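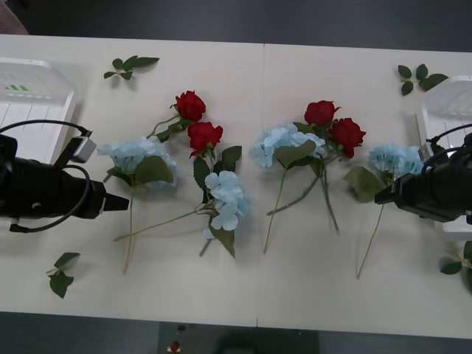 Stellach, yard diary, January 2023

Second day out of the water at Wallwood. Up at first light, deck wet, no wind. Shore power held overnight with the dehumidifier and one heater running. House bank at float. Bilges dry fore and aft, with a little oil under the port engine, wiped up and a clean pad laid so I can see where it comes from.

Rangi Kerslake came aboard early to go through the job list. Charter bookings start in May, and the survey has to be signed before the agency will open the calendar. We agreed to finish everything below the waterline first and leave the interior until the hull is back in.

Port shaft and cutless bearing

Measured play at the aft bearing with a dial gauge, lifting the shaft by hand. Port is over the limit in the vertical and starboard is well within it. The wear is all on the lower side, and Rangi thinks the engine has settled on its mounts. I agree. The rear mounts look compressed and the rubber has oil on it. Ordered a bearing and a full set of port mounts through the yard. Starboard stays as it is until next winter.

The coupling bolts came out with heat and a long bar, except one, which sheared. Drilled it out after lunch. Coupling faces are clean with no fretting. Tagged the flange and the matching gearbox face with paint pen so they go back in the same position.

Shaft drawn far enough to inspect the seal. Carbon face has a light groove, bellows still soft. Replacing both anyway while we have access.

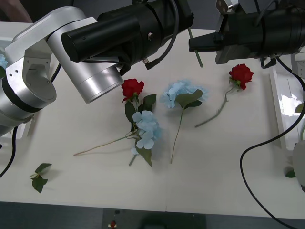
The rudder will need to come off to get the shaft fully clear, and Trudy Tuhiwai can do that tomorrow if the hoist is free. She wants the boat chocked a little higher aft. The lower rudder bearing can be checked at the same time. It was stiff at hard over all last season, and I had been blaming the hydraulic ram.

Watermaker

The Pliklow unit has 400 hours on it since the last membrane. Output at the end of the season was down and salinity was creeping up, still drinkable but not what guests should be getting. Flushed out the pickling solution, changed both prefilters, and pulled the high pressure hose for inspection. Found chafe where it passes through the galley bulkhead. The grommet has gone hard and split. New hose to be made up at Hinds, same length, with 6 mm of extra clearance cut into the bulkhead hole and a proper gland fitted.

Membrane on order. Huia Stubbs quoted 3 weeks. 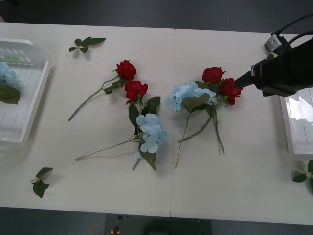 Paperwork

Rochelle Waaka sent the surveyor's list. Outstanding items are the fire extinguisher service, liferaft certificate, gas locker drain test and the crew cabin escape hatch, which has to open from inside without a tool. It does now, but the dogs are heavy. Will grease and retest.

Called Humaira Farooqui about the antifouling. She has the same product in stock as last time, in dark blue only. Fine.

For tomorrow: raise chocks, rudder off, drop hose at Hinds, buy gland and grease. Check oil pad under port engine before starting anything else.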